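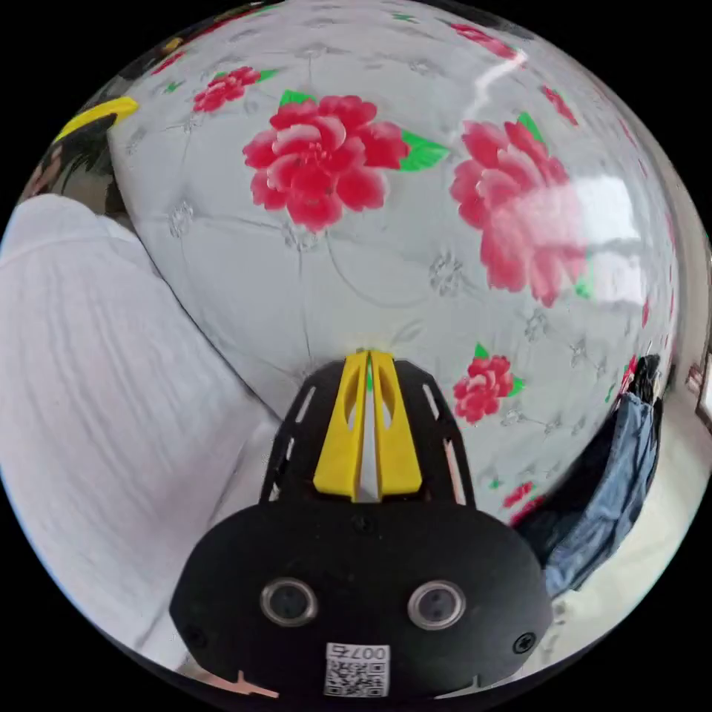

Review: Seneo 2, demo cleanup and replay software
By the Rosser bench notes desk
January

I've been running Seneo 2 on our handheld gripper recordings for long enough now to have opinions, and most of them are happy ones! If you collect demonstrations by hand and then have to turn them into something a policy can train on, you know the middle part is misery. Fisheye video goes in, a gripper path should come out, and in between there's usually a folder of scripts that only one person understands.

Seneo replaces that folder. You point it at a session, it works out the camera path, reads the finger opening, and gives you a timeline you can scrub. The timeline is the best thing in it. Drag along and the path, the opening and the video all move together, with a colored band under the track showing how much the tracker trusts itself.

That band earned its keep with shiny stuff. Glossy printed surfaces are hard on any visual tracker, with flowers and glare patches filling most of the view and the highlights sliding about as the gripper moves. In the older release I'd get a path that looked fine and then jumped sideways for no visible reason. Version 2 lets you paint a mask over the bright patch on one frame and carries it forward by itself. It wandered off twice in a long clip and I had to nudge it back, but the path came out smooth, and I was grinning at my desk like a fool.

Fisheye calibration is much better too. The old wizard wanted a perfect board held perfectly still (good luck). Now it takes a short wave-around clip and tells you which part of the lens circle it hasn't seen enough of. Mine was done in about 4 minutes, coffee included.

Replay goes out through a plug-in. I used the Orkton one, and it checks every path against the arm's joint limits before anything moves - bad segments turn orange and you can trim them right there. The Cillolero plug-in is still marked beta and I haven't tried it.

Gripes? A few. Sessions with more than 300 clips make the browser panel crawl, and there's no way to split them without going to the command line. Undo doesn't cover masks, which I learned the hard way. The export dialog forgets your folder every single time. And I'd love to tag a clip while it's playing, since that's when I notice things.

Still, I look forward to opening it, which I have never said about a data tool before. Get the trial, throw your worst, shiniest clip at it and watch the band.

14 comments - 31 shares

Contact | Copyright Rosser | Back to top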